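4.2 The open day at Fostodlow

Most of what I know about how people react to our robot, I learned standing next to it with a cup of coffee going cold. The open day was the first time we had let the general public get close to the thing, and I'll admit I had planned it as a demonstration with a questionnaire attached. By lunchtime the questionnaire was the least interesting part of it, so I want to report the day the way it went and leave the scores for Section 5.

We had 422 people through the door. Of those, 116 agreed to take part in a handover task, where the robot (we call it Virkov, after the first controller it ran on) holds out a cloth or a foam block and the visitor takes it. Then they swap roles. I ran the station myself for most of the morning and Sinan Tuncer took over for the afternoon, which matters a little for the analysis because Sinan is a lot quieter than I am and gives people more time before he steps in. We come back to that when we compare the two halves of the day.

The setup was simple. Visitors came in by the side hallway, signed the form, and walked up to a line of tape on the carpet. They were free to cross it once the arm had gone to its rest pose, with the fingers pointing down at the floor (Figure 7). I had expected the rest pose to read as "I'm done, come on over." It did for the kids. A good number of adults stayed put at the tape and asked me if it was switched off, and when I said no they stayed put a bit longer! 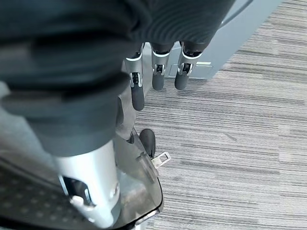 Fostodlow, 11/27/18

Figure 7. Fingers hanging at rest, with the knit sleeve above them and the striped carpet below.

The sleeve deserves a paragraph of its own. We had added it for a dull reason, to keep dust out of the wrist joint, and I never thought of it as part of the interface. Visitors thought of little else. They wanted to know who knitted it, did it get washed, was the robot cold. One woman reached past the fingers completely and felt the cuff between finger and thumb, the way you would in a clothing store, and only then took the block. When I went back over my notes that evening, I found I had written "sleeve" in the margin on nearly every page, usually with an exclamation mark.

I don't want to make too much of this. We had no bare-arm condition at the open day, so I can't say the fabric made anyone braver. What I can say is that it gave people something to talk about while they made up their minds, and the ones who talked about it tended to drift over the tape as they did so. Başaran, our earlier arm, had a hard shell and was shown to invited guests only, so the two crowds aren't comparable either. A proper test with and without the sleeve is planned for December.

The handovers themselves went more smoothly than I had feared. We logged 391 attempts over the day, counting repeats, and the usual trouble was timing. People pulled on the block before the fingers had let go – a short, polite tug, then a look at me, then a harder tug. Our release threshold had been tuned on lab members, who all know to wait a moment. Visitors don't know that, and I see no reason why they should. Sinan lowered the threshold over the lunch break, using the Sistano settings from our pilot, and the tugging mostly went away. It did mean that the foam block got dropped more often in the afternoon, which the kids considered a big improvement.

Going the other way, visitor to robot, people were much more careful than they needed to be. They placed the cloth between the fingers as if it might bite, and several held on long after the grip had closed. "Has it got it?" was the question I heard most. We have no signal for that at the moment, neither a light nor a sound, and I have since put one on the list for the next build.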